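Staff lockers, which lock to fit?

tondono24
We've got beige metal lockers at work, the old sort with vents in the doors. Some have a key lock, some take a padlock. I've lost the key to mine. New lock or just a padlock?

Omby
Padlock. Mine was 3 quid from the market. 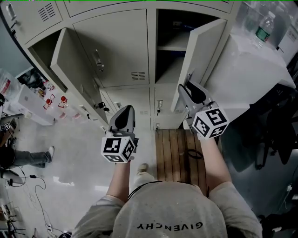
Guimarães, October

brevamix_13
Ours are the same mix, a padlock on one lower door and a key left in the lock of another. I'd replace the lock. Cheap padlocks get cut.

Omby
Mine's lasted years.

tondono24
Is there a number on the lock face for ordering a key?

brevamix_13
Usually, yes. Ask your office first.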